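The trucks had been on the Altitz road since Monday, and by the fourth night the drivers had stopped running their engines for heat. Yaa Amoah walked the line with a thermos and a list. Twenty trucks, most of them loaded with feed or lumber. The one at the front belonged to a man named Isier, who had parked it across both lanes and put the keys in his boot.

"They're sending police up from Dustham," she told him.

"How many?"

"Nobody would say. They've booked the motel."
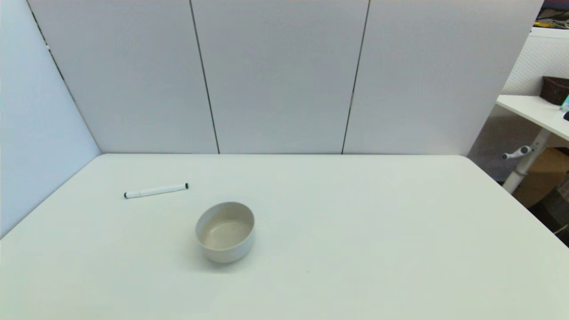
Isier drank his coffee. He had hauled over this crossing for seven years. The new fee took most of what he made on a trip, and he had a letter from the ministry explaining that this was temporary. He kept it folded behind the sun visor.

Yaa's job was to talk to the other side. Every evening at six she crossed the bridge on foot and sat down with Sýkora, who ran the customs post. He wasn't unkind. He wrote down what she said and told her he would pass it along.

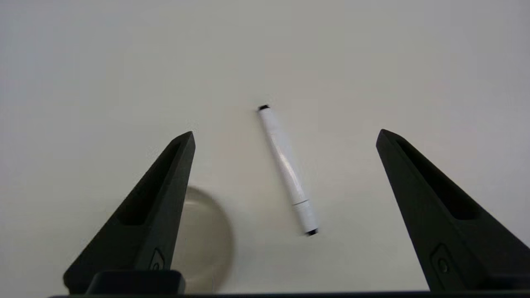
That night he didn't write anything.

"They want the road open by morning," he said. "If it's open, they'll talk about the fee. If it isn't, they tow."

"Will they talk about it?"

"I was told to say so."

She walked back. Snow had started, the dry kind that blew along the pavement. The drivers came down from their cabs and stood around her while she repeated it word for word.

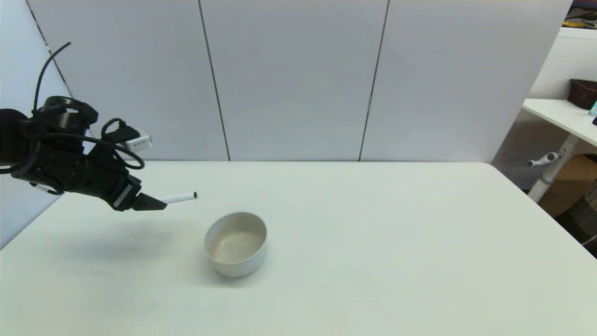
They voted with their hands up in the headlights. It was close. Two of the feed trucks left right away, and one of the lumber drivers swore at them as they went by.

Isier didn't vote. At four in the morning he sat down on his running board and pulled off his boot.

"Is the motel full?" he asked.

"I think so," Yaa said.

He shook out the keys and climbed up into the cab.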